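Sorting a snack shelf with baskets and trays

A shared snack shelf gets untidy when fruit, drinks and packets all go into the same box. The method below uses one open basket for fruit and one divided tray for everything in a wrapper, box or bottle. It takes nearly 18 minutes the first time.

What you need

A shallow basket, wicker or plastic
A clear tray with lengthwise dividers
A damp cloth and a dry one
A tape measure

Step 1. Clear and wipe

Take everything off the shelf and put it on a table. Throw out anything past its date. Wipe the shelf, then dry it.

Step 2. Measure

Measure the depth of the shelf before you choose a tray. Ours is a Kadus shelf and takes a tray up to 176 mm wide with the basket next to it. The Flandberg trays are a little wider and have to go in end-on.

Step 3. Fill the basket and the tray

Fruit goes in the basket in a single layer, with different sizes side by side. Don't stack it. Apples on the bottom bruise and you won't see it until they have gone soft.

Lay the tray down and fill it one compartment at a time. Long boxes go in an outer compartment, chocolate bars lie lengthwise along the dividers, and small bottles go on their sides with the caps done up tightly.
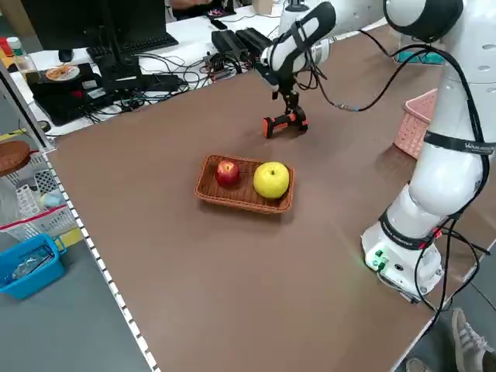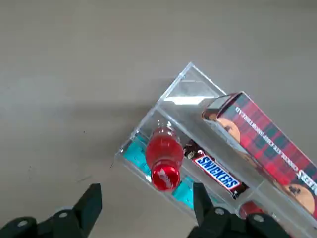 Apples in the wicker basket; a Snickers, a small red bottle and a tartan-patterned box in the clear tray.

Step 4. Put them back on the shelf

Put the tray in first, against the side wall, then the basket. Leave a finger's width between the two so either can be lifted out. If the shelf is above shoulder height, swap them over so the fruit is on the side you reach from.

Step 5. Top up

Check the basket every 5 days. Move older fruit to the front and add new fruit behind it. The tray can wait until a compartment is empty.

Cleaning

Wash clear trays by hand in lukewarm water. Scouring pads leave scratches. Wicker should be brushed out and wiped, then left to dry before the fruit goes back in.

Other sizes

For a deeper cupboard, the Mangubat basket is tall enough for oranges. Grandov sells spare dividers in packs of 6.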